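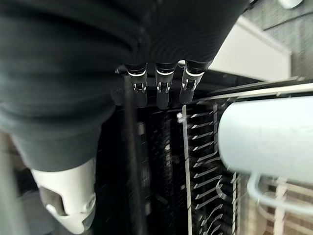
Le cabinet Vandorell n'a pas été attaqué par des génies. Il a reçu, un matin de novembre, un courriel signé d'une associée, avec une faute d'accord qu'elle n'aurait jamais laissée passer, et une demande de virement qu'elle n'aurait jamais formulée avant dix heures. La comptabilité a payé.

Yolotzin Galindo, appelée à la rescousse, facture à l'heure, comme ses clients, et trouve cela équitable. Sa première question portait sur les mots de passe. On lui a remis un classeur. « Il était très bien tenu, avec des intercalaires », concède-t-elle.

Les cabinets d'avocats gardent les secrets des autres avec un soin jaloux et les leurs dans un dossier partagé nommé « Divers ». Chez Vandorell, 406 personnes y avaient accès, dont deux parties à la retraite et un stagiaire devenu depuis juge. On y trouvait le projet de fusion entre Oltell et Wuven, en cinq versions, la dernière intitulée « définitif bis ».

Les intrus y sont restés nearly dix semaines, le temps de lire les clauses de non-concurrence, ce que peu de clients ont fait.

Depuis, le cabinet impose la double authentification. Les associés ont obtenu un délai, puis une dérogation, puis une assistante chargée de taper le code à leur place. Esquivel, le concurrent de l'étage au-dessus, a envoyé un mot de sympathie avec une pièce jointe. Au dernier pointage, elle avait été ouverte par tout le service contentieux.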